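Billik's handheld grippers go on general sale in October

Good news for anyone who has been waiting to teach a robot arm by hand: Billik is opening up orders for its paired gripper kit, after a long spell when only a few labs could get hold of one.

The idea is lovely and simple. You pick up a gripper in each hand, do a job the way you would normally do it, and the kit logs how both hands moved so that a robot can learn from it later. No arm has to be in the room while you work, so a spare corner of an office will do!

Each gripper carries a cube printed with black square markers, used to work out where the hand is. They are fixed straight to the body of the gripper, and there is no fiddly strap to tighten between sessions. The kit is wired, so expect cables by your wrists, but Billik says a cordless version is being looked at.

We had a loan set at our Losmont office and took to it faster than we thought we would. Tidying, opening drawers, shifting shopping from one surface to another: it all felt natural after the first morning, and we logged over 800 short runs before it had to go back.
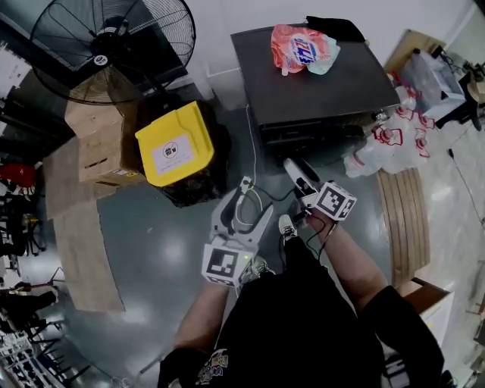
What you get and what it costs

A pair of grippers weighs 316 grams a side and comes with a hard case, spare finger pads and 6 months of support. The software runs on an ordinary laptop and now saves each run as you go, a big step up from the trial version, which made us wait at the end of every batch.

Prothero, which handles sales in this country, is taking names now and expects to ship the first 272 sets from its Zimalitz warehouse. Prices will be confirmed when orders open, with a lower rate for schools and colleges.

Our one grumble is the manual, which is thin on how to set up a new room. The finger pads also pick up dust quickly, so keep a cloth handy. We would still have another set back tomorrow.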